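Notes from the Choir Room
30 Sep 2018

Well, friends, the windows are open, the piano has been tuned (thank you, Gwawr, for letting the tuner in at such an unkind hour) and we are back at it! I always forget over the summer how much I miss the noise of everyone finding their chairs and catching up on two months of news before a single note gets sung. We had 13 new faces on the first evening, and I'm so pleased to say that most of them came back the next week, even after Rhodri made them sing the Bredau round in four parts with no warning at all.

For those who missed it, the big news is the winter concert. We are singing the whole of the Allia songs this time, all 11 of them, and not just the three or four that everybody hums in the parking lot. Eluned Llewellyn has been after me to do the full set for years, and she is right that they make much more sense in order. The slow one in the middle, the one about the ferry, always felt a bit long to me when we did it alone, but when it comes straight after the harvest song it is just lovely, and the altos get the tune for once. Altos, please don't let this go to your heads.

Now, a word about learning the words. We will be singing from memory for the first half. I know, I know! I heard the groan from the back row. But those of you who were with us in March will remember how different it felt when we put the folders down for the last two pieces and could look up at Rhodri and at one another. Morfudd Sayce has typed out all the lyrics in large print, and there is a stack of them on top of the piano. Take one home, tape it to the refrigerator, sing it to the dog. I learned the whole second verse of the harvest song while peeling potatoes, and I can recommend it.

Concert dress is the same as last year: all black, long sleeves if you have them, and plain black shoes. Please dig yours out now and try them on, and give them a polish while you're at it. Two years ago I left mine until the afternoon of the concert and had to borrow a pair a full size too small, and I don't remember one thing about the second half except my toes. 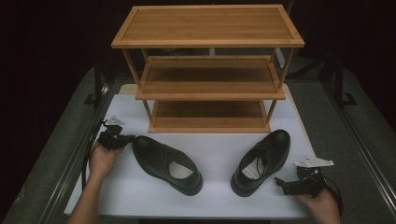
Black lace-ups and a bamboo shoe rack.

If you need any part of the outfit, ask Gwawr Gethin, who keeps the spare blouses and shirts in the long closet by the kitchen. She has most sizes, though the bigger shirts go fast.

Tickets will be on sale at rehearsal from the second week of October. We have raised the price to 8 dollars, the first change in a long while, and children still get in free. The hall money goes a long way toward the new risers, and we have now put aside 700 dollars for those, a good part of it from the bake sale in the spring. Bongani Shabalala's ginger cake was gone before I got to the table, and I am still a little sore about it. Bongani, if you are reading this, there is an intermission at the winter concert and people will be hungry.

A few small things before I let you go. Basses will meet half an hour early for the next two weeks to work on the Van Dijk piece, so please come straight in through the side door and try not to disturb the yoga class. Somebody left a green umbrella and a very nice pair of reading glasses under the tenors' chairs, and both are in the drawer by the coffee maker. And if you would like a ride on rehearsal nights now that it is getting dark sooner, put your name on the sheet by the door and we'll match you up with a driver who lives out your way.

See you at rehearsal, and bring a pencil!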